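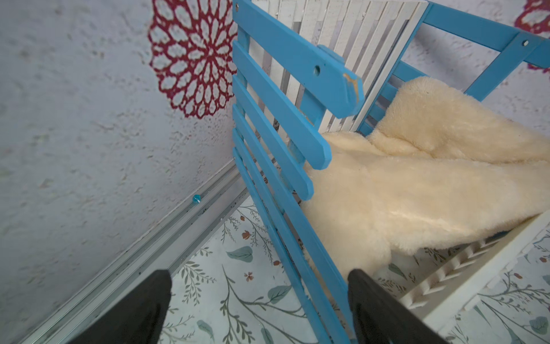
Dalesness Toy Library
Minutes of the February meeting, held in the back room, starting at 7 p.m.

Present: eight members, including the chair and the secretary. The member who looks after the furniture shelf arrived during item 2.

1. Minutes of the last meeting

Accepted with one correction. The January minutes said the play kitchen had been "restored." The member who took it home asked for this to be changed to "wiped down." The secretary remarked that the word had come from the same member's own report. Changed anyway.

2. The blue and white crib

This took up most of the evening.

The crib was donated in the fall and has been on the shelf as item 426. It is a small wooden one with sky-blue rails and white slats, and it has been lent out with the cream fluffy blanket in it. The question was whether to keep lending it as it stands, repaint it, or pass it along.

The chair read out the offer from Barredo, the paint shop, which proposes to supply what its letter calls a "complete nursery renewal system" at a reduced price. The secretary asked what was in the system. The letter doesn't say. One member guessed primer and two cans of paint. Another said that if it was primer and two cans of paint, we could buy primer and two cans of paint.

Condition. There is a patch of chipped paint on the thick blue end piece, toward its outer end, where pale bare wood shows along the edge. The white slats at the head look a bit weathered and gray between. The member in favor of repainting said this made the whole thing look neglected. Others felt that a doll crib with one chipped edge looks like a doll crib that children have played with, and that a new coat would be chipped again by summer. It was pointed out that we said the same about the rocking horse, repainted it regardless, and that it was chipped again by summer.

The more serious question was the paint itself. We do not know what it is or when it was put on. The donor's note says "child-safe finish throughout." Asked how the donor knew, the furniture member said the donor had been told so by the person they had it from. The secretary did not think this amounted to evidence and asked for that to be minuted. Several members agreed that bare wood showing through old paint is the reason to find out, and that painting over it would only put the question out of sight.

The Kadix test kit was suggested. We have one in the cupboard, bought for the train set. The instructions are missing. One member offered to look for them online. Another asked whether a home kit tells you anything worth knowing, and nobody present could answer with any confidence. Sending a paint sample to a proper lab was preferred, if the cost is sensible. No price was available at the meeting.

The hole. There is a round drilled hole near the middle of the end piece. Opinions differed on its purpose. The furniture member believes it once held a rod for a mobile or a canopy. A second member thought it was for hanging the crib on a wall, which was felt to be unlikely. A third thought it might be decoration. The furniture member was asked whether anything had come with the crib that would fit. Nothing had. The chair said that we should stop describing it in the catalog as "canopy ready" until somebody has seen a canopy. Agreed.

Screws. A small silver screw head can be seen in one of the blue top rails. One member wanted every screw covered with a wooden plug. It was asked whether a plug is safer than a screw, given that a plug can be picked out and swallowed. The member withdrew the suggestion but would like the screws checked for tightness each time the crib comes back. It was not clear who would do this, as the return sheet already has more boxes on it than anyone ticks. Left as a request.

Slats. Question raised on whether small fingers could be trapped, the slats being set close together. No such case is recorded in the returns book. The secretary noted that the returns book has a gap of several weeks in the fall, so this proves less than it might.

Who it is for. Two families have asked if the crib could be used for a real baby. The answer is no, and everyone was firm on this. It is lent as a toy for dolls and stuffed animals. The catalog line currently reads "charming crib, blue/white." The word "doll" appears nowhere. The secretary proposed "doll crib, toy only, not for a baby or a pet." A member thought "or a pet" was excessive. Another member reported that a cat had been in it. "Or a pet" stays.

Decided:
- The crib is off the loan list until the paint question is settled.
- Get a price for a lab test. If it comes back with anything doubtful, the crib goes for disposal, and we do not pass it to the church sale.
- No reply to Barredo yet beyond thanks. Ask for an actual list of contents.
- Catalog wording changed as above.

3. The blanket

Discussed separately because it is listed separately, as item 601, for reasons lost to the old catalog.

The blanket is cream and fluffy, sheepskin in style. The catalog says "genuine sheepskin." There is no label. The furniture member thinks it is fleece, the chair thinks it is some kind of fake sheepskin, and the member who donated a different blanket two years ago thinks it is hers. It was agreed to write "fluffy blanket, cream" and claim nothing further.

Washing. The file card says "washes beautifully." There is no record of anyone having washed it. A member warned that a long pile can go to felt in a hot machine, and another said hers had done so in a cold one. The blanket also has a slightly yellowish cast to it. Whether that is the color it was sold in or the color it has become could not be settled in the room.

Size. It was said that the blanket is too big for the crib, as it has to be folded and bunched to go in and still comes up the sides. The member who usually sets out the furniture said children like pulling it out and stuffing it back and that this is most of the play. The chair asked if we knew that or merely hoped it. The member has watched them do it. Accepted.

Decided: one gentle wash by hand, dried flat, before it is lent again. If it comes out badly it will be cut up for doll bedding. The crib and blanket to be given one number between them when they go back on the list.

4. Dunitz storage bins

The sales sheet from Dunitz was passed around. It claims that their stacking bins "free up to half of any room." A member asked which half. The bins are a good solid size, but we would need enough to replace all of the mixed boxes now on the lower shelves, and the total on the quote is $900 before delivery. That is almost everything in the equipment fund.

For: the present boxes split at the corners, and pieces from the farm set end up in the hospital set. Against: they end up there because people put them there, and a new bin does not prevent it. One member had used the same bins at work and said the lids are hard to get off. Another had used them and said the lids fall off.

Decided: buy nothing. Ask if Dunitz will lend or sell two bins so that we can try the lids ourselves. Meanwhile tape the corners.

5. Opening hours

The trial of the later closing time has run since the new year. The report calls it "a clear success." The secretary asked how many families came in the extra half hour. This was not written down. The member on the desk had the feeling it was busier. Trial continued for another month, with a tally sheet this time.

6. Any other business

The heater in the back room is making the noise again. The landlord says it is normal. Those sitting next to it did not agree.

A member asked if the crib could be left on display in the window while it is off the list, as it is pretty and brings people in. The objection was that people will come in and ask to borrow it. There was also some doubt about the sun on the paint. The chair suggested the top shelf in the storeroom, turned so that the chipped end is against the wall - then changed this to chipped end outward, so that it isn't put back on loan by mistake. Agreed.

The puzzle with the missing duck was returned with a duck in it. It is not the same duck. It fits.

Actions

Furniture member: move crib to storeroom, price for lab test, look once more for anything that might fit the hole.
Chair: write to Barredo and to Dunitz.
Secretary: catalog wording for crib and blanket, tally sheet for the desk.
Desk members: use the tally sheet.
Blanket: taken home for washing by the member who raised the felting problem.

Meeting closed at 8:50 p.m. Next meeting in March, same room, heater permitting.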